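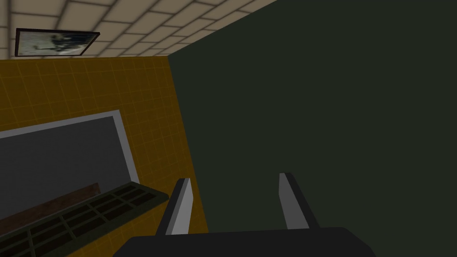 Community Vehicle Scheme: progress report to the Bramwell Fund
April 2020
Prepared by Margit Westerberg, scheme manager

1. Where we are

The grant was made to help us replace the two oldest vehicles in the Manham fleet and to put the rest on a proper servicing plan. One of the replacements is in use. The other has been ordered but not delivered, and we do not have a firm date for it. The servicing plan was written in February and was being followed until the restrictions came in last month. Since then we have run a much smaller service, and some of the work in this report has been put back.

Spending is under budget at this point. Most of the difference is the balance on the second vehicle, which falls due when we collect it.

2. The first replacement

We took the long-wheelbase pickup with the crew cab, as agreed with you at the start. It replaced the old flatbed that was used for furniture collections and for the tool library run to Cindonden. The dealer fitted the tow bar, the load cover and the rubber bed liner before handover. We paid for the roof bars ourselves, as they were not in the original quote.

Drivers have been positive on the whole. The rear seats mean that two helpers can travel with the driver, where before we had to send a second car behind. Visibility when reversing is much better and the lane warning is useful on the dual carriageway, although several people find it too sensitive on the narrow road past the reservoir and switch it off there. The load height is greater than on the old flatbed and it is harder to lift washing machines in. We have bought a folding ramp, which helps with anything on wheels.

Fuel use is better than we allowed for. The vehicle covered 591 miles in its first full month, nearly all of it on short local trips, and we expect the figures to look better still once the longer Cindonden runs start again.

There has been one fault. A warning light for the tyre pressure system came on in the second week and kept returning after it was reset. The dealer replaced a sensor in the nearside rear wheel under warranty. We lost a day and a half and were not charged.

3. The second replacement

This is the seven-seat people carrier for hospital and day centre journeys. We changed the specification once after ordering. The sliding doors were manual in the first quote and we have moved to powered doors on both sides, after passengers who tried the demonstrator said they could not close the manual ones from a seated position. The extra cost is £252 after the discount the dealer agreed, and it comes out of the contingency line. I told Retno Sopacua about this by email at the time and she was content.

The build slot was confirmed and then withdrawn when the factory stopped production. The dealer is holding our deposit and has put in writing that the price will stand for the same model year. If the order rolls over into the next model year there may be changes to the standard equipment, and we would come back to you before accepting any of them. 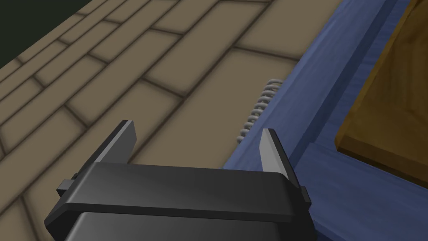

In the meantime the old people carrier is still on the road. Its MOT would have run out this spring and is covered by the six-month extension. We did not want to lean on that alone, so it had a full safety check at our usual garage. It needed front brake pads, a lower ball joint and a new exhaust mounting. All three have been done and are charged to our own repairs budget, not to the grant.

4. Servicing plan

Each vehicle now has its own folder with service dates, mileage, tyre depths and a list of defects. Before this we relied on a wall calendar and on the garage ringing us. The driver fills in a short check sheet at the start of each shift, covering lights, tyres, screen wash, mirrors, seat belts and any new damage. The sheets go back in the folder at the end of the week.

The system works well where the same people drive regularly. It works less well with occasional drivers, who tend to tick everything without looking. We found one van with a cracked mirror housing that had been signed off on four sheets in a row. We have since moved the damage section to the top of the page and added an outline of the vehicle to mark up.

Servicing has been moved from the main dealer to Prameletti, an independent workshop on the edge of town, for every vehicle that is out of warranty. Their labour rate is lower and they will collect from our yard. Both vehicles they have serviced so far came back on the day promised. The new pickup will stay with the dealer until its warranty ends.

5. Driver training

We planned an induction session for all drivers on the new pickup and ran it for the weekday group. The weekend group's session was cancelled and those drivers are not using the pickup for now. The towing session has also been put off, so the trailer is staying in the yard. The trainer has kept our booking open at no charge.

6. Effect of the current restrictions

Passenger journeys are down to essential medical trips. We carry one passenger at a time, seated in the back on the nearside, with the windows open where the weather allows. Door handles, belt buckles and the gear lever are wiped down between journeys. The vans and the pickup are being used for food parcels and prescriptions, which we understand you are happy for us to do under the terms of the grant. Please let us know if you need that recorded formally.

Vehicles that are standing idle are started and moved each week. We had a flat battery on the smaller van before we got into that routine, and the battery did not recover and had to be replaced.

7. What we need from you

A decision on whether the balance for the people carrier can be carried into the next grant year if delivery slips past the end of this one – the dealer thinks this is likely.

Agreement that the training money can be held over until sessions can be run again.

Confirmation of the name to go on the door panels of the new vehicles. The sign writer has closed for the time being, but would like the wording and the logo file ready for when work restarts.

The mileage log and the invoices paid so far are attached separately. The next report will follow when we have a delivery date, or at the end of the quarter if we still do not have one by then.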